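Fusbridge Three-Bedroom Ranch Plan

The Fusbridge puts 2,000 square feet on one level, with the owner's suite on the far side of the house from the other bedrooms. A covered porch runs the full width of the front and is 8 feet deep. 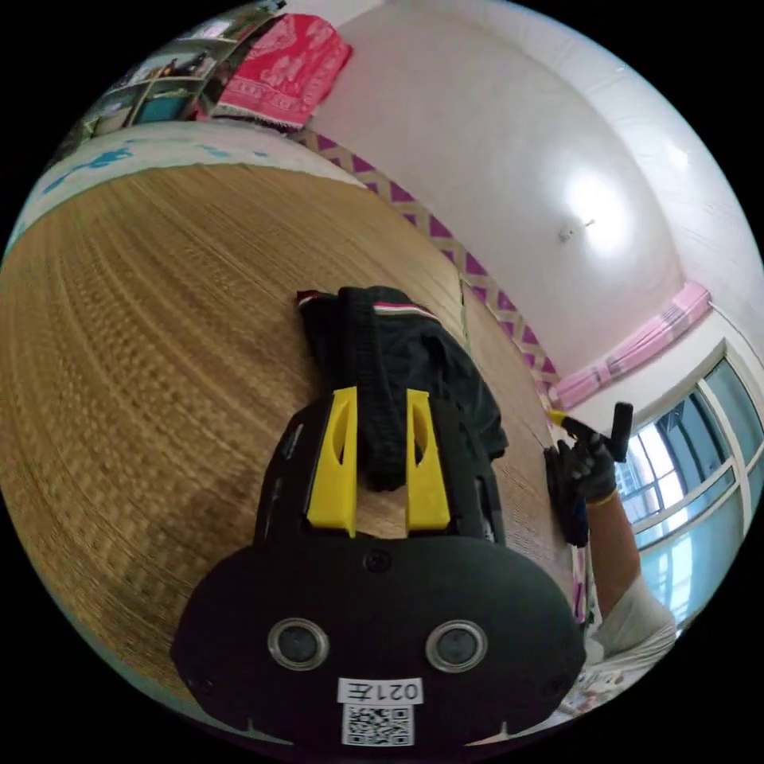 The laundry room opens to both the garage hall and the owner's closet. Plan sets include foundation, framing and roof sheets – electrical layouts are sold separately.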